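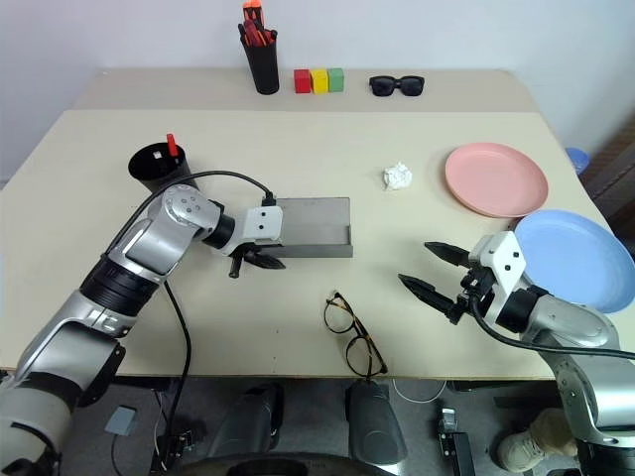 Frequently Asked Questions: Household Tasks and the Netov Program

Can a robot clear a table yet?
In part. Under laboratory conditions, two-armed machines can pick up cups, plates and similar items and move them to a set place. Speed remains well below that of a person, and results vary with the objects on the table.

Which items cause the most difficulty?
Thin, soft and clear ones. Eyeglasses left open, crumpled paper and flat plates each call for a different grip. A marker standing in a cup is simpler to take hold of.

How is progress measured?
Netov records every attempt at a task, including failures. The current table-tidying record holds 2,685 attempts, of which 1,365 were completed without human help. An attempt counts as complete only when every item is in its assigned place.

Does a person need to be present?
Yes. Program rules require a trained operator within reach of the stop control whenever an arm is powered.

Are the same methods used on the shop floor?
Some are. Raudsepp, our industrial partner, is testing parts sorting at two workbenches. Fixed positions and known parts make this work easier than a home setting. Questions about the shop-floor trials should be sent to Bartosz Walczak.

When will such a machine be sold for home use?
Netov does not sell machines and has set no date. Laundry, cooking and stairs are outside the present scope.

May schools or companies visit?
Group visits of up to six persons may be arranged through Ülle Jaunzems. Visitors must wear closed shoes and remain behind the marked line during operation.

Where are results published?
A summary is issued each April. Printed copies may be requested from the program office.

Last revised 11/11/2022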